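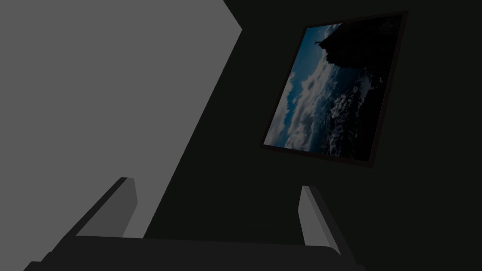 Kiltdale notebook, p. 33

June, second shift. Wrist drift on the basin job, still open.

Yesterday's write-up says "calibration, fixed." I don't buy it. The fix was a restart of the sim and a fresh load of the arm model, and the same thing cleared it the last two times. Something that comes back after every restart hasn't been fixed.

What we know. The task is the bathroom layout, the one with the dark marble counter. The arm is told to come in over the basin, stop, and hold. On a bad run the wrist rolls past the commanded angle during the approach and keeps going until the joint limit catches it. The wrist view up top has the wall picture well off level and nothing between the fingers. By itself that proves very little. A rolled view is fine if a roll was asked for, so I want the commanded angle saved next to every picture from now on. Right now we save them in separate logs with separate clocks, and lining them up by eye is how we talked ourselves into "calibration" in the first place.

Ran it 19 times before the break. Bad on 3. Margus Paulauskas thinks it's the Wistari planner picking the long way around when two wrist solutions are close together. Could be. But he thought that in the spring about a different arm, and the planner log from run 10 (bad) has the short path in it, plain as day. So either the log is wrong or the planner is off the hook. I'd like to know which before anyone touches the planner settings.

My own guess is the contact model. The worst jumps come low over the basin, close to the rim, where the finger shapes and the basin shape could be overlapping by a hair. The solver shoves them apart and the wrist takes the shove. Only a guess.

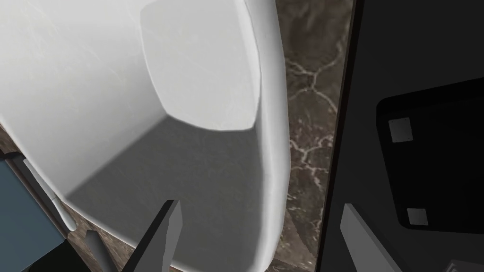 Low approach at the basin, fingers by the bowl and the black panel.

Can't tell from a still whether there's contact, so no claims. Turned on contact force logging at 4:40 and left it on.

The part that bothers me more: the watchdog never tripped. It is supposed to stop the arm when commanded and measured angle disagree, and it sat there quiet through all three bad runs. Margus says the threshold is loose for sim. Fine, but the Clukusthorpe cell loads the same config file, and that one has people walking past it. Asked them to hold off on the new build. They weren't happy.

To do:
- one clock for both logs
- shrink the basin collision shape a little, rerun, change nothing else
- force a wrist error on purpose and see if the watchdog wakes up
- find out who set the threshold, and from what
- take "fixed" off the Kuroda ticket

No restarts between runs until the second item is done.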